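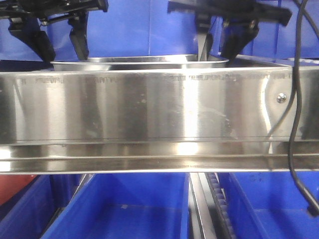

Brushed stainless steel with smudges and water spots on the face.

Care of Stainless Steel Surfaces, Trays and Plastic Bins
Household and Workshop Guidance Sheet
Revised 2023-02-15

This sheet replaces the notes on metal surfaces issued to residents of the Zornulari housing blocks last April. It applies to shared kitchens, utility rooms and the ground-floor workshop, and most of it can be followed at home without special products. Questions should be addressed to Josefien Van Dijk at the Plura household advice desk.

Daily cleaning

Stainless steel resists rust well, but it shows every drop of water. Most of the marks residents report are mineral deposits left behind when tap water dries on the surface. They are harmless and can be removed with little effort if they are not allowed to build up.

Wash the surface with warm water and a small amount of dish soap, using a soft cloth. Rinse with a second cloth wrung out in clean water. Dry at once with a cotton or microfiber towel. Wipe in the direction of the grain wherever the steel has a brushed finish. The grain is easiest to find by looking along the surface toward a window or lamp.

For spots that remain after washing, dampen a cloth with a mixture of equal parts white vinegar and water and lay it over the area for 5 minutes. Rinse well and dry. Vinegar should not be left on steel overnight, and it must never be combined with bleach or used on a surface where bleach has not been fully rinsed away.

Fingerprints respond to a drop of mineral oil on a dry cloth, buffed until no film can be felt. Surfaces that touch food should be given a food-grade oil or none at all.

Seams, lips and fasteners

Dirt collects where two pieces of metal meet. A soft toothbrush and soapy water will clear most seams. Bolt heads should be brushed around the edge and dried carefully, as water held beneath them may stain the surrounding metal. If a brown ring appears around a fastener, apply a paste of baking soda and water, rub gently, and rinse. A ring that returns within a few days generally means that the fastener is of a lower grade than the panel and ought to be replaced.

Plastic bins and crates

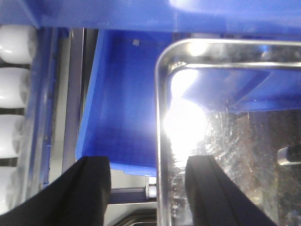
Blue plastic bin below the rim of a crate.

Rigid plastic bins are suitable for dry goods, tools, cleaning cloths and recycling. Each bin should be kept to a single purpose. A bin that has held paint, solvent or motor oil must not be returned to kitchen use, however well it has been washed.

Empty and wash bins monthly. Fill with warm soapy water, leave for 20 minutes, scrub the corners and rinse. Stand the bin upside down on a rack until the inside is completely dry. Stacking damp bins is the most common source of the stale smell noticed in storage rooms. Where the smell has already set in, place an open dish of baking soda in the closed bin for two nights.

Labels with strong adhesive are discouraged. Residue can be softened with cooking oil, left for a short time and wiped away with a soapy cloth. Metal scrapers leave grooves in plastic that hold dirt afterward.

No bin should be loaded above 50 pounds, and any load that one person cannot lift comfortably should be divided. Check handles and rims for cracks before lifting. Cracked bins may be left at the Ciobanu collection point beside the bicycle store.

Scratches on trays 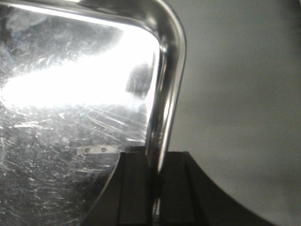 Fine scratches across the flat of a stainless steel tray.

Hairline scratching is normal on trays in regular use and does not affect their safety. It comes from cutlery, from small parts sliding on the metal, and from abrasive pads. Steel wool should not be used at all. The fibers break off, lodge in the surface and rust, and the resulting stains are often mistaken for a fault in the tray.

Light scratches on a brushed finish can be made less obvious with a non-abrasive stainless steel cream, worked along the grain. On a polished finish, the same treatment may dull the shine, and a hidden area should be tested first. Deep scratches are best left alone. Residents who wish to have a tray refinished may bring it to the Maro repair bench, where trays are accepted in batches of 6. Turnaround is roughly two weeks.

To limit further wear:

Line the tray with a silicone mat or folded towel when sorting screws, hinges or other hardware.
Cut food on a board and transfer it afterward.
Lift items out of the tray. Do not drag them.
Place a cloth between trays when they are nested.

Storing trays

Trays should be stored dry, on edge in a divided rack where space permits.

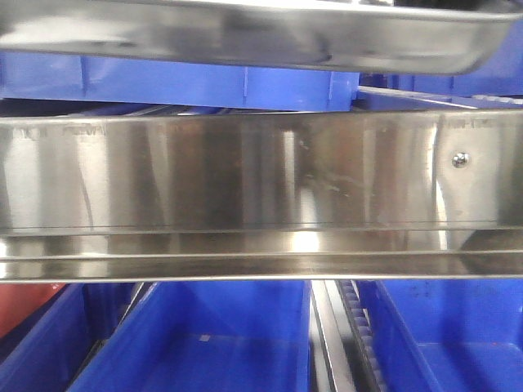
Where trays must lie flat, the heaviest goes at the bottom and the stack should be low enough to be lifted in one movement. Rolled rims deserve particular attention before a tray is put away. Water can be trapped under the curl and seep out later onto the shelf. Tip the tray to each corner in turn over the sink, then run a dry cloth along the underside of the rim.

Do not store salt, pickled foods or damp cloths on bare steel. Salt left in contact with moisture can pit the surface, and pitting cannot be polished out.

Residents sharing a kitchen are asked to return trays to the rack at the end of the evening. Replacement cloths and brushes are available from the Plura desk during posted hours.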